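The Night Shift of the Planner

By the time Anselmo Furtado got the planner to stop arguing with itself, the coffee in his cup had a skin on it and his sister had called twice. He called her back with the phone wedged under his ear, still typing.

"It's working," he said.

"You said that in June."

"In June it was working by accident! Now I know why."

She laughed and told him to eat something, and he promised, and he meant it for as long as it took to hang up.

The software was called Trurkow, after the town where his grandmother grew up, and it had one job. It watched two arms and decided which of them should do what next. The old planner at Kedmont had treated the arms like two strangers sharing an elevator. The left one made a plan, the right one waited, then they swapped. It was safe and it was dreadfully slow, and Anselmo had disliked it from his first morning. Trurkow planned for both at once. It held a little picture of the next 14 moves in its head and threw away most of them every time the world changed, which it did constantly.

He loved that part. He loved watching the branches come up on the screen, green for possible, gray for dropped, the whole tree shivering each time a camera update came in. There were 700 branches on a calm run. On a bad one they bloomed until the fan in the workstation started to howl, and that was what had been wrong for weeks. The planner kept changing its mind. The left arm would begin a reach, the right arm would begin one too, each would notice the other's new path, and both would back off, very politely, forever.

"After you," Fedoruk used to say in a butler's voice whenever it happened. "No, no, after you."

Fedoruk wrote the perception side. She was sixteen years older than Anselmo and had a way of reading his code with her chin on her fist that made him want to delete all of it. She was the one who found the real trouble, and she found it in her own half.

"Your planner isn't nervous," she said. "I'm lying to it."

She put the log up on the big monitor. Her tracker gave every object a position and a number for how sure it was, and with anything clear or shiny the position hopped around by a few millimeters while the number stayed high. So the planner saw a thing that kept jumping, was told with great confidence that it was jumping, and did the sensible thing by starting over.

"How long has it done that?"

"Since build 268. That's when I smoothed the confidence." She made a face. "I smoothed the wrong one."

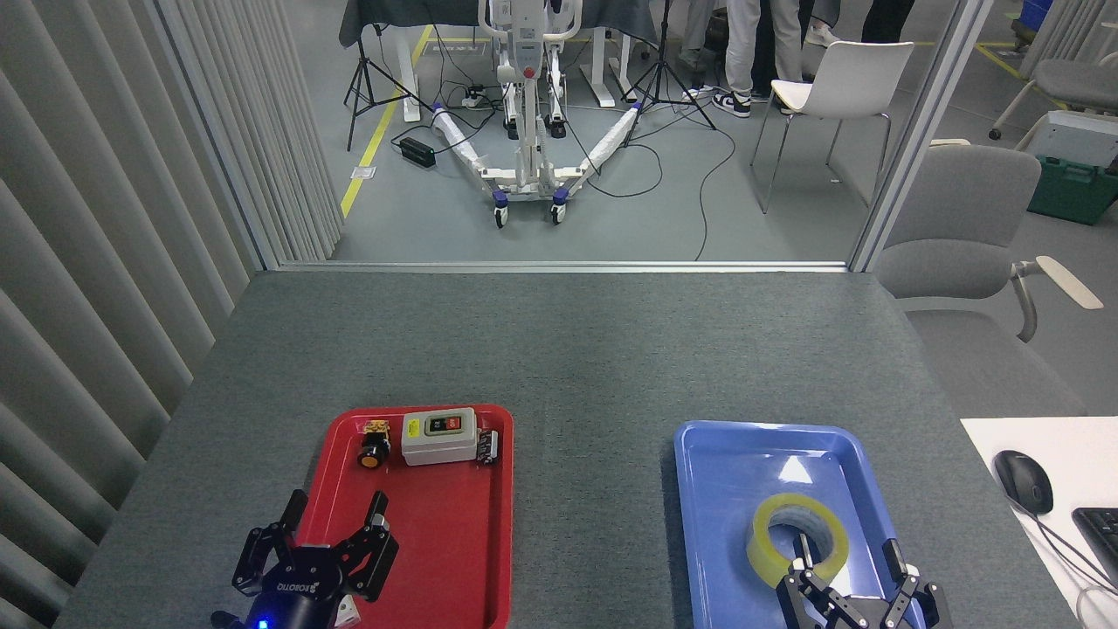
The fix was nine lines, five of them hers. She let the sureness drop when the position hopped, and he taught Trurkow to stay with a plan until it had a decent reason to leave. He called the new setting patience. She wanted to call it switching cost, like a grown-up, and they settled on patience in the menu and switching cost in the comments.

They started it low. At 0.1 nothing changed, and the arms went on bowing to each other. At 0.3 the left one finished a reach and the right one dithered. Anselmo was sitting on his hands by then so he wouldn't touch the keyboard.

"Go to point five," Fedoruk said.

"It could overcommit."

"Then it'll overcommit and I'll hit stop. Go to point five!"

He went to point five. The tree on the screen came up full and wide, shivered once, and then, oh, it narrowed. One green line stayed lit on the left and another on the right, and they slid past each other in time with room to spare. The camera updates kept arriving, and the lines bent a little with each one, the way you shift your shoulders in a crowded hallway without breaking stride. The fan never got louder.

Neither of them said anything until the run ended. Then Fedoruk said "Huh," and from Fedoruk that was a parade.

"Again?" he said.

"Again. And log the dropped branches this time, I want to see what it was thinking."

They ran it again, and then again with the update rate cut in half, and then with noise piled on top of the positions until Fedoruk said it was cruel. Somebody from Proltine wandered over to ask whether the room would be free at five, and Anselmo talked at him about search trees for so long that the man pulled up a chair.

His sister called a third time at a quarter to eight.

"Did you eat?"

"There's a number," he said, "it's called patience, I put it at point five, and you should see them go. They just go!"

"Anselmo."

"I'm getting a sandwich," he said, and reached over to start one more run before he stood up.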